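# Jollbridge cold drinks price list

Status: usable with care. Read the section on missing prices before you make a chart.

This folder holds shelf prices for cold bottled drinks in two towns, Ramell and Clornden, copied down by hand from shop shelves. It was put together to test a claim that gets repeated in both places, that small shops charge far more than the big Rebane store for the same bottle. I didn't believe the claim when I began. I now believe part of it, and I trust the part that's left over even less than before.

There are 740 rows, one for each price seen on a shelf. They cover 92 products in 41 shops. A product means one drink in one size, so the same lemonade in a small and a large bottle counts as two.

## What is in the folder

- `prices.csv`: the main file
- `shops.csv`: one line per shop, with its town and type
- `products.csv`: drink names, sizes and kind
- `changes.txt`: corrections, newest at the top
- `old/`: the first attempt, kept so that people who used it can see what went wrong

Please don't use anything in `old/`. The sizes were typed from memory in places and several are wrong. I only know which ones because I went back to look, and I didn't go back to all of them.

## Columns in prices.csv

| Column | Meaning | Trust it? |
|---|---|---|
| `shop_id` | matches `shops.csv` | yes |
| `product_id` | matches `products.csv` | mostly |
| `price` | shelf price in pounds, for one bottle | yes |
| `offer` | `y` if the ticket showed any kind of offer | mostly |
| `offer_text` | what the ticket said, shortened | partly |
| `chilled` | `y` if taken from a fridge, `n` if from a shelf | partly |
| `per_100ml` | price worked out per 100 ml | only where `size_checked` is `y` |
| `size_checked` | `y` if the size was read off the bottle itself | yes |
| `note` | anything else | read it |

The `chilled` column needs a word of warning. In a few shops the fridge was switched off and being used as a shelf. Some rows say `y` for these and some say `n`, depending on how I felt about it at the time. I ought to have picked a rule and stuck to it. If your work depends on this column, drop the rows with "fridge off" in the note.

Kinds of drink in `products.csv` are `water`, `fizzy`, `juice`, `tea`, `coffee`, `milk` and `other`. Bottled tea was the hardest to place. A drink went under `tea` if the front label called it tea, even when the list of contents put fruit juice well ahead of it. I think that's a poor rule, and I couldn't find a better one that two people would apply the same way.
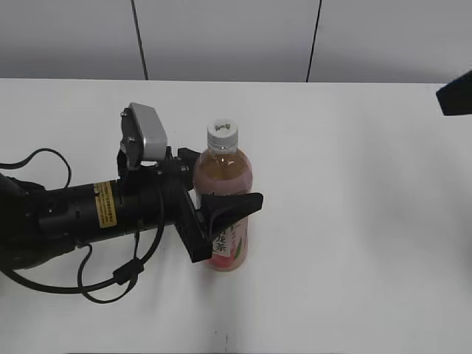
Why does bottled tea have its own kind when there is so little of it in the list?

It behaves differently from the rest on price. Most fizzy drinks cost more in small shops than in Rebane, and the gap is fairly steady from one drink to the next. Tea jumps about. In Ramell it is often cheaper in the corner shops, and in Clornden it seems to follow no pattern I can find. Leaving it inside `fizzy` or `other` made those groups look more uneven than they are.

I'd be slow to build anything on the tea rows alone. There aren't enough of them, and one shop with odd prices can move the whole group.

## How prices were collected

Prices were copied from the shelf ticket on to paper, then typed up the same evening. If there was no ticket, the price was left out. I didn't ask at the till, as shops were usually busy and I'd have got a different kind of answer from each of them.

Where the ticket and a sticker on the bottle disagreed, the ticket went into `price` and the sticker went into `note`. Many drinks have a price printed on the bottle by the maker. Those count as stickers. Some shops ignore the printed price and put up a higher ticket, which is allowed and which annoys people, and I suspect that this habit is behind a good share of the grumbling that started all this.

The list of shops came from walking the main streets in both towns. Shops on side roads and on the estates are thin in the data. So are garages. Anyone who says this list covers "the towns" is saying more than it can bear, and that includes the notice that went up in the Clornden library using an early copy of it.

## Missing prices

A missing row can mean that:

- the shop doesn't sell the drink
- the shop sells it but had run out
- the drink was there with no ticket
- I didn't see it

The data can't tell you which. I had a column for it in the first attempt and took it out again, because I was guessing.

This matters more than it may seem. Small shops leave off tickets far more often than Rebane does. If the dearest bottles are the ones with no ticket, then the list makes small shops look cheaper than they are. If it's the slow sellers that have no ticket, it may not matter at all. I've heard both stories told with great confidence by people who hadn't checked either.

## What the data does and doesn't show

It does show that single fizzy drinks usually cost more in small shops. The gap is there in both towns and it doesn't go away when offers are taken out.

It doesn't show that small shops are "ripping people off", which is how it was put to me. There's nothing here on rent, on what the shops pay for stock, or on how far someone would have to travel to reach Rebane for a cheaper bottle. A price gap is only a price gap.

It also doesn't show that prices are going up. Each shop was visited once for the main list. A handful were visited again to check my copying, and where the second price was different I kept the first and put the second in `note`. That was the simplest thing to do. It may not have been the best.
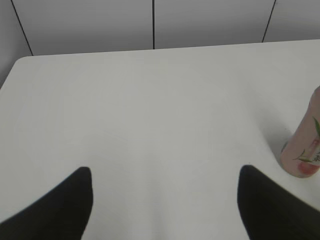
The same goes for bottle size. I was told more than once that bottles are getting smaller while the price stays put, and people expected this list to prove it. It can't. There is one size for each product, taken at one time, with nothing earlier to hold it against. Someone would need to keep old bottles or old receipts, and receipts rarely give the size.

Size does matter for fair comparison, though. Two bottles that look much the same on a shelf can hold quite different amounts, and waisted bottles fool me nearly every time. This is why `per_100ml` should be left alone unless `size_checked` is `y`. The unchecked sizes came from shelf tickets, and tickets get moved, reused and left behind when a drink changes.

## Offers

I would treat the offer rows as a separate set. A "two for" price only helps someone who wants two, and about half the offers I looked at closely were no better than the plain price of the larger bottle standing next to them. That is an impression and I haven't worked it out properly. The text is in `offer_text` if you'd like to try.

Meal deals are left out entirely. Loyalty card prices at Rebane are in `note`, with the full price in `price`. Some readers have told me this is unfair to Rebane, as most of its customers have the card. They may be right, but I've seen no figure for it that I'd put my name to. If you switch to card prices, say so wherever you publish the result.

## Known faults

- Two small shops in Ramell share a name and a street. I believe their rows are the right way round.
- Drinks sold under the shop's own name are matched by kind and size only, so comparing them across shops tells you little about quality.
- Multipacks were split into single bottles in the first attempt. They're gone from the present list, but one or two may have slipped through. A strangely low price is the sign to look for.
- Deposit charges appear nowhere.
- `note` is written in my own shorthand. `nt` is no ticket nearby, `hd` is hard to read, `sw` is swapped ticket.

## Use and credit

Use it for anything you like. Please credit it as "Jollbridge cold drinks price list" and say which copy you used. The present one is marked October 2023. The shop visits were finished before that, and I don't plan to repeat them until January at the earliest, if I do it at all.

Please don't name single shops in anything you publish from this. A single visit is weak grounds for calling a shop dear, and several of the highest prices have `hd` beside them.

Corrections are welcome, with a dated receipt if you have one. I'm less keen on corrections that say only that a price "can't be right". Several of those turned out to be right when I went back, and the one that was wrong was wrong in the other direction. It's in `changes.txt`.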